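Pinza manual: ¿cinta o almohadillas de silicona?

chaimae_slaoui
2023-10-19
Llevo desde julio comparando dos recubrimientos para los dedos de la pinza manual: cinta negra y las almohadillas Lestach. Con piezas pequeñas de plástico hice 100 agarres con cada uno. La cinta falló 2, Lestach falló 20. No me lo esperaba.

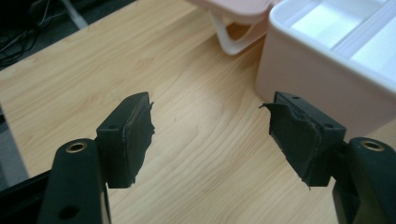

El desgaste es mi duda principal. Las Lestach siguen lisas después de toda la prueba. La cinta ya está arrugada en los dos bloques, con los bordes deshilachados, y en el derecho hay una solapa que se despega hacia fuera. No sé si cambiarla ya o seguir hasta que falle.

Flistcombe
Cámbiala. Con esas caras llenas de bultos, el punto de contacto varía en cada agarre y los datos de fuerza no valen.

elsayed_taller
No estoy de acuerdo. Para piezas pequeñas las arrugas ayudan. Yo la cambio a los 200 agarres aproximadamente – antes es tirar material.

Flistcombe
Ayudan hasta que se suelta un trozo y se queda pegado a la pieza.

chaimae_slaoui
No mido fuerza, solo si agarra o no. Pero lo de la solapa me preocupa. Pongo cinta nueva y repito la serie con el mismo controlador Stilia.

elsayed_taller
Repite también las Lestach, limpias con alcohol. Con polvo resbalan mucho.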